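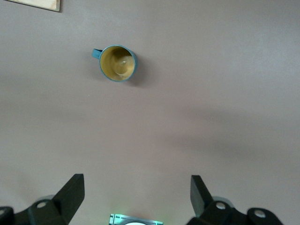
How to Get Coffee Stains Out of a Glazed Mug

Posted July 9, 2018

Pale mug interiors are a commitment. Buy one in yellow or cream and within a month you will know exactly how high you like to fill it, from the brown line.

The dishwasher won't help much. It bakes the line on and hands it back to you shiny.

What you need

Baking soda
A soft sponge, damp
White vinegar, for hard water only
A denture tablet, if things have gotten bad

Steps

Empty the mug. Last night's inch of cold coffee counts as contents.

Put in a spoonful of baking soda and just enough water to make a paste. If it pours, add more soda.

Rub the paste around the walls with the sponge, then go down into the curve at the bottom, where most people quit. Give it 3 minutes of steady rubbing. Do the inside of the rim too, and the spot where the handle joins on the outside, which collects whatever your fingers had on them.

Rinse and look at it under a decent light. A chalky ring is minerals, so wipe that with vinegar and rinse again.

Still brown? Fill the mug with warm water, drop in the denture tablet and go to bed. Tell the household first.

Skip steel wool. It scratches the glaze, and scratches hold coffee beautifully. Skip bleach as well, unless you enjoy tasting it until Thursday.

Dry the mug with a towel and put it away, or refill it and start on the next stain.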